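Rakent: The Complete Series (2-Disc DVD)

Presine Home Video
Catalog no. 2837
Drama / Mystery
In stock, ships from our shop

Two sisters inherit a movie theater they didn't know their father owned. It stands at the end of a harbor road in the town of Nijs, the sign is missing half its letters, and when they finally get the projection booth open there's a film threaded up and ready to go. Neither of them can tell how long it has been sitting there. The older sister wants to sell the building by the end of the week. The younger one wants to see the film first.

That's where Rakent begins, and if you've never come across it you have a very good weekend in front of you. It's a slow, salty, funny little mystery in 6 episodes, and it looks like nothing else from its time on television. The whole series was shot in winter, mostly outdoors, and I swear you can feel the wind coming off the screen. Bring a sweater.

Rakent, by the way, is the name of the theater. People who only know the title always seem to guess it's a person or a spaceship.

About the story

The first episode plays almost like a comedy. The sisters haven't spoken in years, they're sharing the one hotel room in Nijs with working heat, and the man at the front desk keeps hinting that he knew their father much better than they did. Then comes the screening. I won't say what's on the reel, but the last shot of episode one made me put my dinner down and go straight on to the next, and I'm usually good about rationing these things.

From there the show splits its time between the present and the years when the theater was open. The past is told through the people who worked there – the ticket seller, the pianist who stayed on after the silents were gone, the boy who carried the reels up from the ferry. They all remember the same Wednesday night, and they all remember it differently. What I love is that the show never treats one version as the lie. You get to keep them all in your head at once, and the finale depends on it.

The two leads are wonderful together. There's a long argument in a parked car in episode four that must be one of the best scenes of sisterly fury ever filmed, and it ends with both of them laughing so hard they can't find the door handle. The music is mostly piano and a bit of accordion, and the main theme will be in your head while you wash the dishes.

A word of warning for anyone with dogs: the dog is fine. He's in every episode and he's fine in all of them.

What's on the discs

Disc 1
Episode 1: The Harbor Road
Episode 2: House Lights
Episode 3: What the Pianist Heard
Audio commentary on episode 1

Disc 2
Episode 4: A Seat in the Back
Episode 5: The Purero
Episode 6: Last Reel
Building the Rakent (featurette)
Deleted scenes
Alternate opening to episode 6
Stills gallery

So that's 5 extras in all, counting the commentary. Building the Rakent is the one to watch first. The theater interior was a set, put up inside an empty fish warehouse, and the crew talk about painting the same wall over and over until it had the right kind of damp. The deleted scenes are short but there's a lovely one on the ferry that I wish had stayed in. The commentary wanders quite a bit (there's a long stretch about sandwiches) but when it gets to the projection booth scene it's worth every minute.

Please save the alternate opening until you've finished the series. It gives away the pianist's secret in the first few lines!

Picture and sound

Color, widescreen. The older transfer that used to turn up on late-night TV was very dark, and whole scenes in the booth were just voices and a red dot. This one is a huge step up. You can read the posters in the lobby now, and a few of them turn out to be clues. The grain is still there and it suits the show.

Sound is stereo only. Dialogue is clear, though a couple of the harbor scenes have always been noisy and you may want the subtitles on for the fishermen.

Subtitles: English, French, Spanish
Audio: English
Region: 1 (US and Canada)
Case: standard width, both discs on a hinged tray
Booklet: fold-out with episode notes and a map of Nijs

The map is a treat. It's drawn in the style of an old tourist leaflet and has the hotel, the ferry landing and the theater on it, plus a few places that only get mentioned in passing. Don't turn it over before episode five.

Is it the same as the earlier release?

Same episodes, same running order. The earlier Presine set had no extras except the stills gallery, and it came in one of those fat cases with the brittle hubs. If you already own that one and you're happy with it, the reason to pick this up would be the new transfer and the featurette. The episodes haven't been recut and the songs are all the original ones, including the one playing on the hotel radio.

Who will like it

Anyone who enjoys small-town mysteries where the town matters more than the crime. Anyone who has ever worked in a movie theater, for sure. There's no gore and very little swearing, but it does deal with a parent's death and there's a drowning in episode five that's handled quietly and still hits hard. I'd say it's fine for teenagers who have some patience. Younger kids will be bored until the dog shows up.

If you come to it hoping for a ghost story, you'll get maybe half of one. It depends which version of Wednesday you believe.

Looking after your discs

Hold each disc by the edge and the center hole, and press the hub down to release it instead of pulling. If you get a fingerprint on the playing side, use a soft, dry, clean cloth and wipe in straight lines from the middle out to the rim. Skip paper towels and window cleaner. Put the disc back in the tray when you're done – a disc left on top of the player will find its way to the floor.
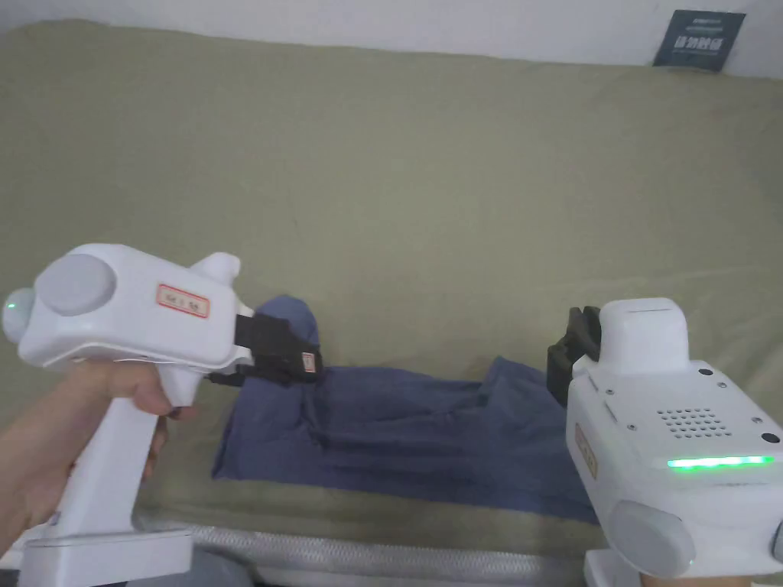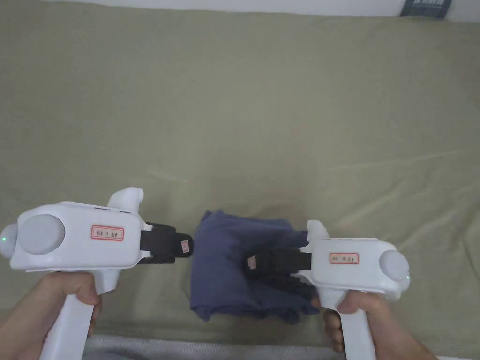

Shipping and returns

We pack DVDs in a stiff cardboard mailer. If the hub is broken or a disc has come off the tray and gotten scratched on the way to you, write to us with your order number and we'll send a replacement. Unopened sets can come back for a refund. Opened ones we can only swap for another copy of the same title.

We usually have a few copies on hand, and we restock in July.

Also from Presine

The Purero, the feature-length film that shares its boat and its harbor with episode five, is sold separately under its own listing. You can watch it before or after Rakent. I'd go with after.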